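What is jet lag?

Imagine that your family flies to a beach very far from home. You arrive in the afternoon, the sun is shining, and all the children are swimming. But you want only to sleep! In the middle of the night you wake up and ask for breakfast. This strange feeling is called jet lag.

Why is the time different in other places?

The Earth turns around one time each day. When your side looks at the sun, you have day. The other side has night. For this reason people have divided the world into time zones, and each zone has its own clock time.

A long way does not always mean a new time. From Willura to the island of Wullari it is 2,566 kilometres, but the journey goes almost straight to the south, so the clocks show nearly the same hour. If you fly the same distance to the east or to the west, you will probably have to change your watch.

What happens in your body?

Inside your head there is a small clock - not a real one with hands, of course. It tells your body when to be hungry and when to be sleepy. It learns the time mostly from daylight. A plane is much faster than this clock can follow, and it needs some days to catch up.

What can help?

Go outside in the daylight after you arrive. Even 40 minutes of walking on the beach is a good start. Drink water on the plane. Eat when the people in the new place eat. If you must take a nap, keep it short, and ask a grown-up to wake you.

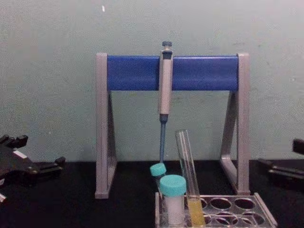
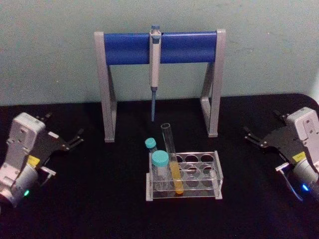 Do ships give you jet lag?

Usually not. A ship is slow, so your body has time to get used to the change. On a long voyage to the east, the captain may ask everybody to move their clocks one hour forward during the night. With 500 passengers on board, there is always someone who forgets and comes late for breakfast.

Words to remember

Time zone - a part of the world where the clocks show the same time.
Body clock - the part of you that knows when to sleep and when to eat.
Nap - a short sleep in the day.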